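Borska Opens 5 Free Repair Stops for City Riders

Program brings tools, air pumps and hands-on lessons to people who get around by bike

ITHOLM, April – Borska, the bicycle repair workshop on the old canal road, is opening five free repair stops across Itholm this month, and we could not be happier to get them rolling. Each stop has a work stand, a floor pump and a set of basic tools, all of it out in the open and ready for anyone who rides up with a soft tire or a squeaky chain.

The stops are part of Kiani, the workshop's new program for everyday riders. That means people who ride to work, to class, to the market or to grandma's house (with or without a cake on the rear rack). No sign-up is needed and there is nothing to pay. Roll up, hang the bike on the stand and get to work.

"I've been fixing bikes since I was tall enough to reach the pedals, and I still get a kick out of watching somebody patch their first tube," said Decha Klinhom, who runs the workshop and will teach many of the lessons himself. "They look at the wheel like it's a magic trick. Then they do the other one, even when it isn't flat!"

The first stop is next to the train station, by the north entrance. The others are at the public library, the swimming pool, the Prillia market square and the foot of the river bridge, where the two main bike paths meet. The bridge stop also has a roof, something riders who cross in spring will be very glad to hear.
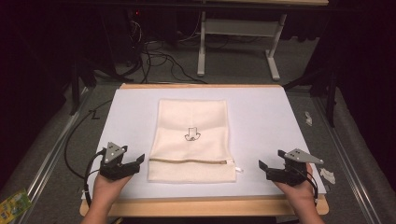 Lessons begin at 6 p.m. and last as long as people have questions. The opening series covers three jobs: fixing a flat, adjusting brakes and cleaning a chain. Bring your own bike if you can. Borska will have a few practice wheels on hand for those who come on foot, along with patches, rags and plenty of hand cleaner.

Kiani grew out of a slow winter at the workshop. Klinhom and his crew kept meeting riders who had given up on a perfectly good bike over a small problem, often a worn brake pad or a cable that had slipped. Many of those bikes needed less than an hour of work. The crew started showing people how to do the job at the counter, and soon there was a line out the door on lesson nights. Nearly 600 riders came through by the end of the season, and plenty of them asked for a place to work on their bikes closer to home.

Borska has also printed 2000 copies of a pocket repair guide to go with the stops. It folds small enough to tuck under a saddle, and the drawings are big and clear, so you can follow them with greasy fingers and bad light. The guide is free at every stop and at the workshop counter while copies last.

"Take one for your neighbor too," Klinhom said. "Everybody has a neighbor with a bike in the basement."

Riders who spot a missing tool or a broken pump are asked to tell the workshop so the crew can swap it out on the next morning round. Lesson times for each stop are posted on the stands and in the workshop window.

About Borska

Borska is a bicycle repair workshop in Itholm. It fixes city bikes, cargo bikes and children's bikes, sells used parts and teaches repair to riders of all ages.

Press contact: Decha Klinhom, Borska, Itholm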